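Pernum Community Workroom: second progress report to the Undico Small Spaces Fund

Period covered: the spring quarter, plus the bit of winter we forgot to put in the last one

We use cookies to remember your preferences and to see which pages are read. Accept all / Manage settings

1. Where the money has gone

Of the 1523 pounds awarded, the larger share went on shelving from Alexiou, which arrived in the right quantity and the wrong height. Alexiou swapped it without fuss. The remainder has been spent on lidded boxes, hooks, cable ties and a label printer that was bought to save time and has so far produced labels mainly for itself. A full breakdown is in the spreadsheet sent with this report. The line marked "sundries" is biscuits and we would rather say so now.

2. Shelves and walls

Finished. The long wall was cleared in February and the shelves went up over two evenings. Everything that used to live in the corridor now lives on them, and the fire door opens all the way, a pleasure some of our longer-standing members had never known.

3. Desks and cables

Behind schedule. The application promised that every desk would be clear underneath by the end of this quarter. We have done seven. The desk along the back wall was left until last on the grounds that it was the worst, and it has justified our fear of it. We ordered 60 cable ties for the whole room and now regard that as a youthful error. A pack of 200 is on its way.

Our method, such as it is, is to follow each lead from plug to device, label both ends, and put anything with no device at the end of it into a box. The box is fuller than we would like. The slow part is deciding which of several black leads is the one you were holding a moment ago.

4. Fabric

The dark cloth has been a happier story. It had been kept in heaps, and people would buy more of it sooner than dig. Black is the difficult one, as a piece of black cloth gives away very little about itself until it has been picked up and shaken out. Each piece is now being lifted out, measured, folded and given a slip of card with its length on it. 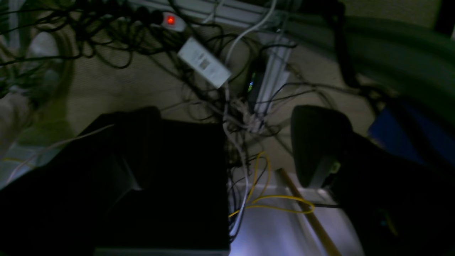
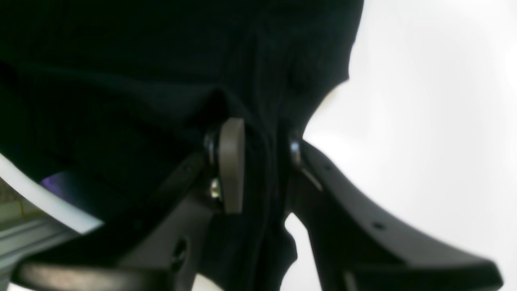
We had planned to finish the cloth before starting on the last desk. In practice the two jobs have run side by side, which means that whoever gets bored of one can go and be annoyed by the other. Progress on both has improved as a result, and we may claim in the final report that this was the plan.

5. Changes we are asking for

First, we would like to move the underspend on hooks into trays that fix to the underside of a desk and keep power strips off the floor. The carpet can then be hoovered, an ambition that appears in our original application under "outcomes".

Second, we ask to push the completion date back to November. The Fakolano sewing group takes the room over for most of the summer and we do not wish to be lying under the desks while they are sitting at them.

6. What has not gone well

The swap shelf, where members were to leave unwanted materials for others, has attracted a great deal of leaving. We have put a limit on it of one bag per person per visit. Bags have since got larger.

Attendance at tidying sessions was good for the first three and then fell off once it was understood that they were tidying sessions.

7. Next quarter

Finish the back desk. Fit the trays, if agreed. Complete the cloth and write up the card slips into one list, to be pinned inside the cupboard door. Go through the box of orphaned leads with the members present, give them one last chance to claim anything, and take what is left to the recycling centre at Pernum before anybody changes their mind.

Receipts are attached in date order, apart from the Alexiou delivery note, which went through the wash.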